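Subject: Re: [tabletop] Brochures for the July table - folding, cloth, what goes where

Hi all,
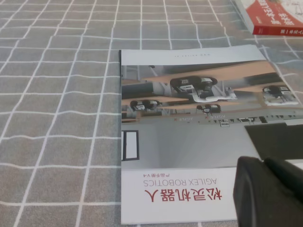

I went through the replies from Monday and I think we can settle most of this without another round. Sunil's message is quoted below with my answers under each part.

3 comments | 2 shares

Sunil Munasinghe wrote:

> I have the gray cloth with the white grid on it. Is that what we are
> using again or did someone buy the plain one? The grid is busy but it
> does make it easy to line up the stacks.

We are using the grid one. I looked at the plain cloth at Santoro and it was too short on one side, and I didn't want to pin two together. The lines on ours go a little wavy where the cloth isn't flat, so please don't line up a whole row of brochures by following one line from end to end. Pull the cloth straight first, then set the two end stacks, then fill in between them.

If anyone wants to iron it, low heat and from the back. Otherwise hang it over a door the night before and most of the creases will drop out.

> On the brochures - do they go flat or in the rack? Last time half of
> them were in the rack and the other half ended up under the sign-up
> sheet.

Flat, and no rack this time. The rack from Zornberg holds the narrow leaflets fine but the big brochure leans forward in it and the top corners curl. I would put one out opened flat with the large color photo facing up, the one with the small wheeled robots on the wooden shelves, and keep the closed copies in two stacks beside it. People stop for a picture. They don't stop for a page with a lot of text on it.

The open copy should face the visitors. That means it is upside down to whoever is sitting behind the table, and it has to stay that way. Last year people kept turning it around to check something and then leaving it. If you need to look something up, keep a second copy on your chair.

> The white margin picks up fingerprints by lunchtime. Can we laminate
> the display copy?

I asked about this. Laminating a whole brochure means taking it apart, and then it won't lie open properly. I'd swap it out instead. When the margin looks gray, put out a fresh one and move the old one to the bottom of the box. We can use the tired ones for notes or for checking page order.

The running header on that page is small and in gray type, and a few of you said it was hard to read at the table. I agree, but it is printed and we are not changing it. I'll pass it on for the next printing.

> How many are left? I don't want to carry the full box up if we only
> need part of it.

I counted last night. There are 58 good copies and 10 with bent corners. The bent ones are in the Jilow envelope with a rubber band around it, please leave them there unless we run out. Carry up half of the good ones to start. The rest can stay in the car until the afternoon.

> Last thing, the price sheet from Flistero still has the old phone
> number on it. Sticker or reprint?

Sticker. I have a sheet of white labels and will bring them. They need to go on before we set up, so if somebody can come at 8:30 and sit down with me for a little while, it will go quickly. If it's only me I will start at 8.

A few other things that came up off the list:

- Tape. Please bring the cloth kind and leave the clear packing tape at home. It took the finish off the edge of the table last time and we paid for it.

- Weights. The open brochure will lift if the door behind us is propped open. I have two flat glass ones that can sit on the outer corners. Keep them off the photo.

- Cups. Not on the cloth. There is a windowsill.

- Packing up. Brochures go back in the box lying down, spines alternating so the stack stays level. The cloth gets rolled around the cardboard tube, grid side out. If it gets folded in a square again the creases will show right down the middle for the next one.

Sunil, can you still bring the tube? I thought it was in my hall closet but that one turned out to be wrapping paper. Reply to me directly if you can't and I'll find another.

I'll send the table number when I have it.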